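Kerov Notices – a collection of family death and memorial notices
README, last revised October 19, 2019

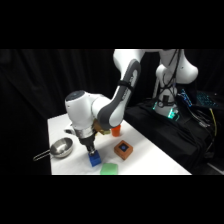 Robotic arm with a black gripper, over a white tabletop.

Welcome, and thank you for taking an interest in these notices. Kerov Notices is a collection of 3000 short texts in English, all of them announcing a death, giving the details of a funeral or prayer meeting, thanking people for their condolences, or marking an anniversary. They were first printed in the newsletter of the Kerov Friendly Society, which for many years was the way families in our part of town let one another know that somebody had gone. I have tried to put down everything a new reader might want, and I'm afraid it has grown rather long as a result.

How it came about

My aunt kept the newsletters in a wardrobe. When she moved to a smaller flat they came to me, and I began typing out the notices in the evenings, at first only those for people I had known. Afaf Awwad, who had edited the newsletter for a good stretch of its life, then lent us her own bound copies, and with those we could fill most of the gaps. Siamak Zamani wrote the small program, called Jirnico, that checks the files for missing fields and odd characters. Dayana Apaza read every single notice against the printed page, some of them twice, and I can't thank her enough!

What is in the folder

notices.csv – the notices themselves, one to a row
families.csv – links between notices that mention the same household
spellings.txt – variant spellings of names, with the form we settled on for searching
jirnico/ – the checking program, with its own short README

Each row in notices.csv has these columns:

id – a plain number, never reused
issue – the newsletter issue it came from
kind – death, funeral, thanks or anniversary
text – the full wording as printed
name – the person remembered, as given in the notice
relations – the relatives named, in the order they appear
place – any town or village mentioned, left blank if there is none
note – anything the typist wanted to add

A word about the wording

We have left the wording alone. If a family wrote "our dearest Nina, asleep now" then that is what you will find, capital letters and all, and where the printer dropped a comma it stays dropped. Misprints in names are kept in the text column and put right in the name column only. The one thing we did take out was telephone numbers and house numbers, which appear as [removed]. A good many notices asked people to ring the family at home, and those families may well still be at the same address.

Relations gave us more trouble than anything else. A notice may list a "sister" who was a cousin brought up in the same house, or a "daughter" who was a daughter-in-law of forty years' standing, and we have no business correcting that. The relations column follows the family's own words. Please bear it in mind if you mean to build family trees from the data – you will need to check against other records.

Gaps and known problems

There are 111 notices with no issue number, as they came to us as loose cuttings. A further 269 have some part of the text that couldn't be read, marked with [unclear]. Anniversary notices are thin in the early issues because the newsletter charged for them then and the death notices were free. Women are quite often named only as somebody's wife or widow, and we have left the name column blank in those cases. If you know who was meant, do write.

The place column is uneven. Dayana filled it in for villages abroad with great care, and I did the English towns with rather less, so "Northgate" may mean the street or the district depending on how tired I was.

Using the notices

You are welcome to use the collection for study, teaching and family history. We ask that you don't publish a whole notice less than twenty years old without asking the family first, and that you don't use the names for any sort of mailing list. If you quote from the collection, please give the notice id and the words "Kerov Notices".

Asking for a change or a removal

Families may have a notice taken out at any time and needn't say why. Write to Elvira Cuervo with the id or just the name, and she will see to it. Removed ids are listed at the foot of spellings.txt (not the tidiest place for them, I know). Corrections go to her as well.

Still to do

The next batch is 200 thank-you notices from Afaf's last box, which we hope to have typed and checked by July. Siamak would also like to split the relations column into two, and we are still arguing about that.

Roxana Tamayo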